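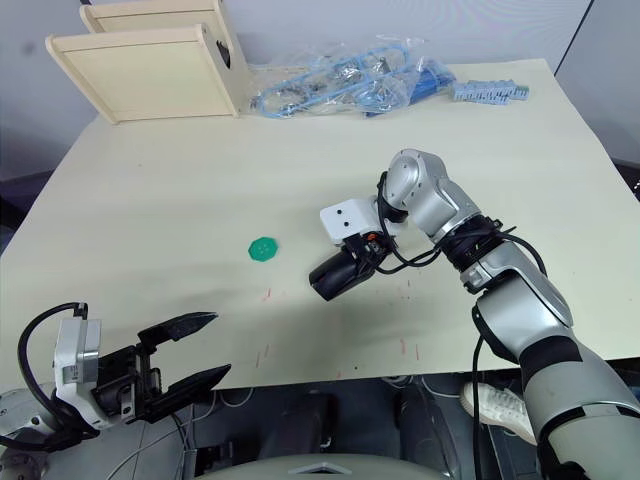 Both arms at the bench, green disc still to be picked up.

Casum two-arm kit: worth keeping past the trial?

Posted by flirgate_dan

We've had the Casum kit on trial at our Flirgate unit since April. The job is small flat parts: pick one off the table with one arm, pass it to the other, drop it in a tray. The sales page says "handles thin parts with ease". It handles them with ease perhaps half the time. The rest of the time it pushes them across the table like a cat with a bottle top.

Casum want £885 for the fine-tip finger set, or £152 a month for the support plan, which they say would "address grip tuning". Rokum do fingers that claim to fit, at £303. Has anyone tried either before I hand over money that isn't mine?

Yung-ching Lau

Don't buy anything yet. Check how low the fingers go first. Ours at Partington were set a good 2 mm too high from the factory, so on anything flat they closed on fresh air with great confidence. Redo the table height for each arm separately, and don't assume the left one agrees with the right. Then slow the last bit of the approach by half.

If it still skates, put a thin rubber mat down. It looks dreadful and it got us through 800 parts before I had to step in. The Rokum fingers do fit, but you'll need longer screws and the instructions are one drawing of the wrong model. I'd skip the support plan. I had it for three months and mostly got asked whether I'd restarted the thing.

mapleside

just use suction for flat stuff

flirgate_dan

Mine have holes in, so suction mostly whistles. Will try the height check tonight, thanks Yung-ching.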